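Glove capture cell, Berell bench, August

Started 2:10 in the afternoon. Cell had been dropping the right hand on and off since the morning, so I stopped the folding runs and went through the setup from the start.

Checked the cube mounts first. Right one had play in it at the base screw. Tightened it, added thread lock, left the left one alone. Re-ran the hand calibration from the Pathak script, 201 poses. First pass rejected for residuals, second pass fine.

Then cables. Left glove cable was rubbing at the wrist, so it now goes along the forearm with more slack at the elbow. Spare glove cables are in the Domwood drawer, bottom left. We are down to 2, somebody please reorder.

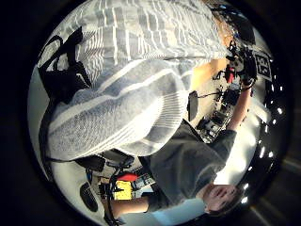
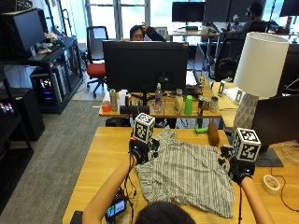
Test cloth is still the striped shirt. The plain one gives the tracker less trouble but the Cukaldale people want stripes in the set, so stripes it is.

Logger settings after today: buffer back to 3000, it had been set to 1248 and I could not find a note saying why. If you change it, write it here. Time sync checked against the bench clock before and after, no drift worth recording.

Still open:
Left glove index finger reads a bit stiff at full bend. Recalibrated twice, same result. May be the sensor strip.
Marker faces need a wipe with a dry cloth at the start of each shift. No alcohol, it lifts the print.
Ask whether we can get a second charger.

Ran ten folds at the end with no dropouts on either hand. Gloves off and on charge at 4:40. Next person on, please repeat the right hand check before recording anything you want to keep.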